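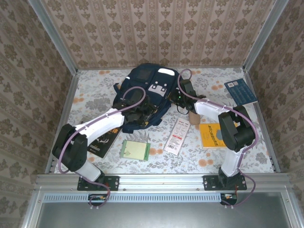
A navy backpack on a floral mat.

The culvert under Mill Road in Murville is being replaced this summer, and the county has promised to make up for the damage by planting 840 trees along the creek. I have no quarrel with the culvert. The old one was too narrow and the road flooded every spring. My quarrel is with the trees, or more exactly with the way we count them.

Under the permit, the contractor has to put in 840 native trees and shrubs on the east bank between the road and the old Nillel feed store. Once they're in the ground, an inspector walks the bank and signs off. After that there is a one-year check. After the one-year check there is nothing. The file is closed and the bank belongs to whoever happens to be standing on it.

We have been through this before. When the sewer line went in behind the ball fields, the company doing the work planted 245 willows and dogwoods to replace what it had cleared. They passed inspection and they passed the one-year check. I went down there in June with a clipboard and a roll of flagging tape and tied a piece to every one I could find alive. I used 57 pieces. The rest were dead sticks in plastic tubes, or tubes with blackberry growing out the top, or just the stake.

None of that was against the rules. The willows were planted in compacted fill, they got no water in August of the second year, and the deer went over the tubes. Anybody who has tried to grow a hedge could have predicted it. The permit measured what went into the ground on one day and then what was still green twelve months later, after a wet year.

Elsa Tveit, who ran the crew for that job, told me she had asked for a water truck in the second summer and was told the money had been released already. She didn't seem surprised. Her crew had moved on to another site by then, and nobody was paying them to come back.

What I would like to see is simple enough. Hold back part of the contractor's payment for five years. Pay it out according to how much of the bank is shaded, and leave the number of stems out of it. A creek gets warm when the sun hits it, and a fish doesn't care whether the shade comes from one big alder or from nine small ones. Shade can be measured with a cheap instrument by a person in rubber boots in an afternoon.

The county's answer is that a five-year holdback will raise the bids. It probably will. Hakent, which has the contract now, would have to carry that money on its books, and it would charge us for doing so. But we are already paying for trees twice, once when they're planted and again when the bank slumps and somebody has to truck in rock. The rock behind the ball fields is there now. You can see it from the bleachers.

I'd also plant fewer trees. Put in 509, or whatever the bank will really hold, and spend the difference on loosening the soil and on water. Crowding a bank to hit a number is hard on the plants and hard on the crew — and it makes the reed canary grass very happy, too, once the weak ones die and leave gaps.

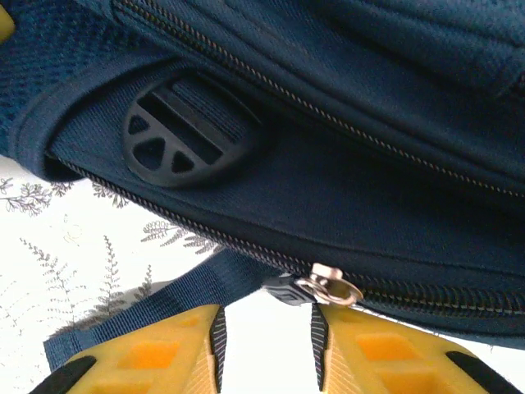 Genivaldo Moura wrote back, after I sent around a draft of this, that I was letting the landowners off too easily. In his view half the losses behind the ball fields came from mowing right down to the water, and no holdback on a contractor will fix that. He would put a recorded easement on the strip, fifteen feet at least, before a single tree goes in.

He has a point about the mowing. I counted only what was alive and didn't try to work out what had killed the others, so I can't say whether half is right. An easement takes time, though, and there are several owners on the east bank, one of whom lives out of state. I would ask for both and start with the holdback, which the county can write into a contract without anyone else's signature.

The planting plan for Mill Road comes up for approval on Tuesday evening. The monitoring section is one paragraph long. Read it before you go.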